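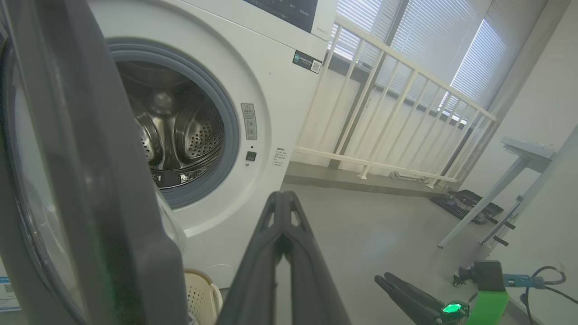

Radio Sailing > Building and Rigging

Swing rig balance on an 800 mm hull

staswood_k
Plans for the Heven show the mast tube 5 mm forward of where my old boat had it. Same fin, same bulb. Has anyone built to the drawing and measured weather helm in a breeze? I'd like to know before I glue the tube in.

Lennox
Built mine to the drawing last July. Neutral in light air, slight weather helm once the lee rail is down. Mast height 600 mm above deck, boom pivot as drawn. I would not move it.

gulmont22
Disagree. The drawing assumes the heavier bulb. With the 470 g bulb the boat heels more, the center of effort goes outboard, and she rounds up. I moved the tube forward another few mm and the rudder now stays near center upwind.

Lennox
What jib are you using? If you cut the jib smaller than the pattern, you moved the center of effort aft yourself and then moved the mast to correct it.

gulmont22
Jib is to the pattern. Main has less roach, if anything.

Kasun Weerasinghe
Check mast rake before comparing tube positions. Two degrees of rake on a 600 mm mast moves the head 21 mm aft, and the center of effort goes with it. Unless both of you set rake against the waterline with a jig, the numbers don't compare.

staswood_k
Tube will be set at zero rake, checked with the hull floating in the test tank. Is a slotted step worth the weight?

Kasun Weerasinghe
Yes on a first hull. Slot the step, tape the deck opening, sail it, then fill.

gulmont22
Slot is fine, but seal it properly. Mine leaked at the deck.

Lennox
Still say build to the drawing first. I'll measure my rake tonight and post it.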